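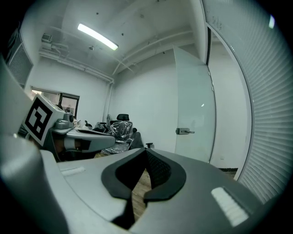 4.2 What the workers said had changed

The claim most often made for hand-held grippers is that they leave the job alone. A person picks up the tool, does the task more or less as before, and the recording becomes training material for a robot. We went into the Wyss site expecting to test that claim. After 19 interviews and nine weeks of sitting in, we do not think it holds up.

Figure 3. A small room at the Wyss site, seen from a camera on one hand-held gripper. A second gripper with a square marker on a white cube is at left; an office chair in clear plastic wrapping stands toward the center.

Take the pace of the work first. Sernier, the contractor that ran the program, set a target of 300 accepted recordings per shift across the team. Managers described this as a guideline. Workers described it as a quota, and the shift sheets side with the workers: on days when the count fell short, the reason had to be written in by hand. "Tidying a room used to be finished when the room was tidy," one woman told us. "Now it's finished when the number is." Several people said they had put a room back the way they found it so that the same task could be done again. They disliked this more than anything else we asked about, including the pay.

The tools also change how a person uses their hands. A gripper has two fingers, and most of our interviewees had spent years using ten. They spoke of learning to be clumsy in a steady way. Two said they had begun to reach for things at home as if they were holding the tool. We would not build much on two remarks, but neither person was prompted, and they worked on different teams.

Then there is the question of skill. The training booklet calls the workers "demonstrators," a word that suggests they are showing what they know. In practice a recording was turned down if it was too quick, or if the worker used a knee or hip to steady an object. Those are exactly the tricks that experienced people bring to the job. What was kept was the slow, plain version that a newcomer might manage by the second day. Homa Pakzad, who led the Goris interviews, has argued that this makes the older staff easier to replace long before any robot arrives. Our notes give her some support, though the Goris team was smaller and its rules were looser.

We should be fair about the benefits. Lifting was lighter, breaks were kept, and about a third of those we spoke to said they preferred the new work. It was less lonely, as people recorded in pairs. What we could not find was anyone who had been told, in terms they could repeat to us, what the recordings were for or how long the work would last. The site manager's answer, given on 21st January, was that 336 hours had been booked and that "after that we'll see."

It is hard to square this with the language of partnership used in the Cola project summary. The workers carry the tools and the company keeps the recordings. Whether the robots trained on them will ever do the job well is a separate matter, and one on which we have seen very little evidence. The changes described in this section had already taken place without it.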